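4.2 Where the books are kept

We had meant, at the outset, to write a paper about reading, and it was only after the first dozen or so visits that we noticed how much of our time was going on cupboards. People would offer us tea, sit us down, and then, when we asked which books they had read lately, they would get up and go off to look. Where they went to look, and how long they were gone, began to seem to us every bit as interesting as the titles they came back with. This section sets out what we learned from the 103 households who let us in, and I should like to thank them again for their patience, which was considerable.

The households were spread across two towns, Dodell and Tretunau, and the visits were made by two of us, usually together. The survey form (which owes a great deal to an earlier one drawn up by Samina Tanoli for her own work on family bookshelves) asked people to show us every place in the home where books were kept, and not simply the place they were proudest of. I mention this because the proud place is nearly always in the front room, and nearly always has glass or open shelves, and if we had stopped there we would have come away with a very tidy and quite misleading picture of how people live with their books.

What we came to call closed storage, meaning anything with a door or a lid, was far more common than the older studies had led us to expect. Sideboards, wardrobes, the cupboard under the stairs, a blanket chest, a bathroom cabinet in one case — all of them had books in. Closed storage also tended to be low down. Several people told us they had to kneel to get at their novels, and one retired teacher in Tretunau kept a cushion by the cupboard for just this purpose, which she very kindly lent us.
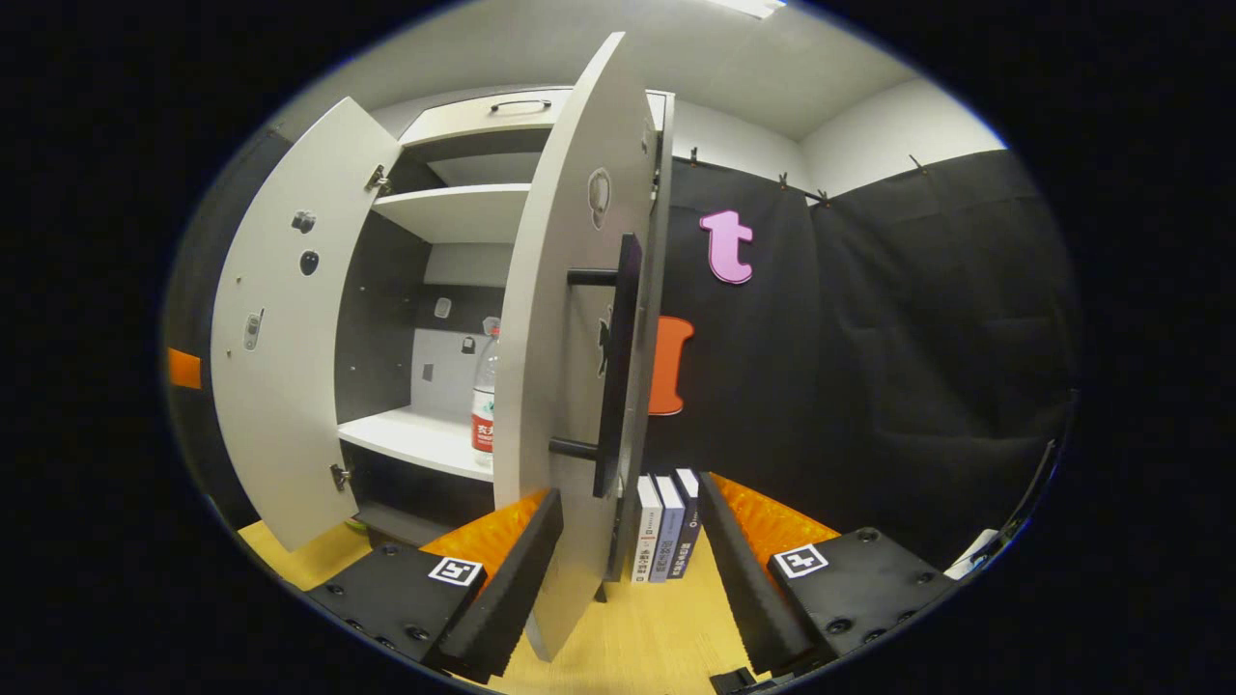
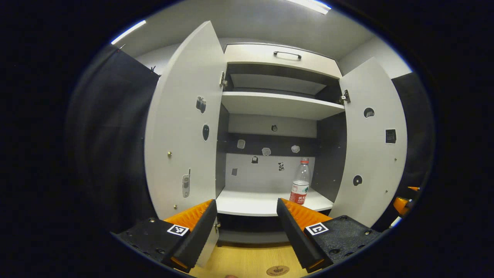 Figure 3. Closed storage: a white cabinet with its doors open.

We sorted the closed places into two loose groups. In the first, which we called resting places, the books had been put away after reading and were not expected to come out again soon. In the second, the waiting places, the books had not yet been read, and the owner could generally tell us when they hoped to begin. The line between the two was not always a firm one. A man in Dodell assured us that his whole cupboard was waiting, then took out a history of canals and admitted, with great good humour, that it had been waiting since before his daughter was born. We counted it as resting, and he agreed that this was fair.

Of the households with closed storage, 19 had no open shelves at all. We had supposed these would be the homes with the fewest books, and we were wrong. One of them held more than 1000, packed two deep in wardrobes, and the owner could lay her hand on any title we cared to name. She explained that she disliked dust and disliked being asked by visitors whether she had read them all. The second of these reasons came up again and again, in rather different words, and it deserves more attention than we gave it at the time. Khattak's account of the front-room bookcase as a kind of greeting to callers is helpful here, I think, though it has less to say about people who would prefer the greeting to be made with biscuits.

Children's books followed a pattern of their own. In most of the family homes they were kept low, as one might hope, but in 15 of them they shared a cupboard with something else entirely, most often games or bed linen. Parents were sometimes apologetic about this. The children were not, and several took us straight to the right door and had a book open on the floor before we had found our pencils. Nodach reports something similar, and suggests that children remember a book by what is kept beside it. Our own notes would bear that out — one small boy in Dodell knew his favourite story only as the one under the towels.

We went back to a handful of the households in July to ask whether anything had moved. Very little had, though the canal history was now on a bedside table, with a bus ticket marking page four.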